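Usix list archive: household and shared kitchens
Last updated: September

Subject: Re: mugs or paper cups for the shared kitchen
From: Lieven Koster

Dear all,

Thank you for the many answers to my first message. I quote one of them here, because it contains the question that most of you asked in some form, and I will try to answer it properly.

> Lieven, you wrote that you want to stop with the paper cups and go back
> to ceramic. We did the same in Plisville and after 3 months the sink was
> full every evening and the paper cups came back. How will you handle the
> washing? And do you keep the bottled drinks, or do they go too? In our
> kitchen the bottles took the most space of everything, more than the
> cups and the mugs together.
>
> Also, which mugs? If they all look the same, people do not know which
> one is theirs, and then they take a new one each time.

First the washing. We are 12 people on our floor and we do not have a dishwasher. The sink is small. I made the mistake, when I came here from Pleven, to think that everybody washes a mug in the same way. Some people rinse it immediately, some people leave it with a little coffee in it until the next morning. Both are friendly people. The only rule that we have now is that the drying rack must be empty at 4 in the afternoon. Who passes the rack after that time and sees a mug puts it back on the shelf. It is a small rule and it works better than the long list which used to hang on the cabinet.

Then the question which mugs. I would not buy a set where all are equal, and I would also not buy all different ones, because they do not stand well together on a shelf. We have a few colors with nearly the same shape. A mug that becomes wider toward the bottom is steady on the table, but you can't put one inside the other, so you need more shelf. The straight white ones take less room. On the other hand, a light inside is very useful in both kinds: you see directly if there is still a brown ring from the coffee. With a dark inside you only find out when you drink.

For the bottles I have no good solution, only a habit. We keep them next to the mugs and not in a separate cabinet. When the cola, the green soda and the water are in one place with the cups, people look once and choose once. Before, they opened three doors and left them open. The small milk or yogurt kind of bottle always disappears behind something taller, so we place such ones more to the front if we think of it. Often we do not think of it.
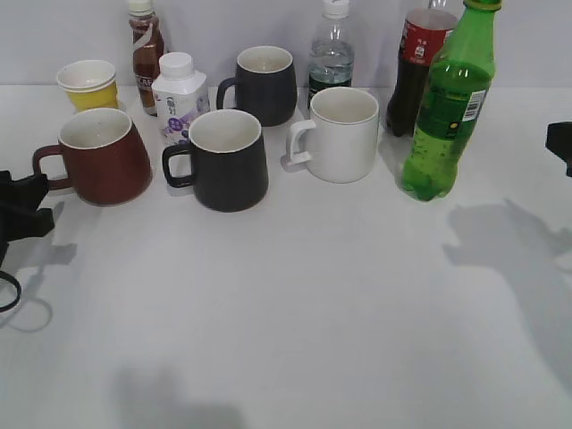 De Graaf wrote that the paper cups should stay in any case, also when there are enough mugs. Visitors do not like to take a mug from the shelf, because they are afraid that it belongs to somebody, and they will stand there thirsty before they ask. De Graaf also wanted to know if the cups can stand in the back, so that the people of the house reach for the ceramic first.

I find this a reasonable point and I have changed my opinion a little. My first message was too strict. A short stack of paper cups behind the mugs is enough, and you fill it up again only when it is finished. If you put the whole package on the counter, it is gone in two weeks, and I am sure it is not the visitors who use them.

I add a few practical things that came up in the other replies:

About the handles. Somebody asked why I turn them all to the same side. I do it because then you can take one mug without pushing the next one. For left-handed persons it is perhaps the wrong side, but they can tell me and so far they did not.

About the labels. Please do not write names on the ceramic with a marker. It looks permanent and it is not. After some weeks you have a grey shadow which can't be read, and the mug looks dirty when it is clean. If a person wants to have an own mug, it is better to bring one from home in a color that we do not have.

About open bottles. An opened water bottle stays in our kitchen until the end of the day and is then emptied in the plants. Milk and coffee drinks go in the refrigerator after opening, also if the label is turned away and you can't see what it is. Please turn the label to the front when you put something back. It costs nothing.

About the price. I was asked if washing is cheaper than paper. In the last year before the change we used 2000 paper cups, and I have the receipts. I did not calculate the water and the soap, so I can't say it exactly. If somebody has done this calculation for a small kitchen, I would be glad to read it on the list.

The shelf itself is still an open question. Ours is a little too deep, and what stands in the last row is forgotten. If you have experience with a step or a small rack that brings the back row higher, please write which depth you have and what you used.

With kind regards,
Lieven Koster

Contact the list owner | Copyright Usix and the authors of the messages | Back to top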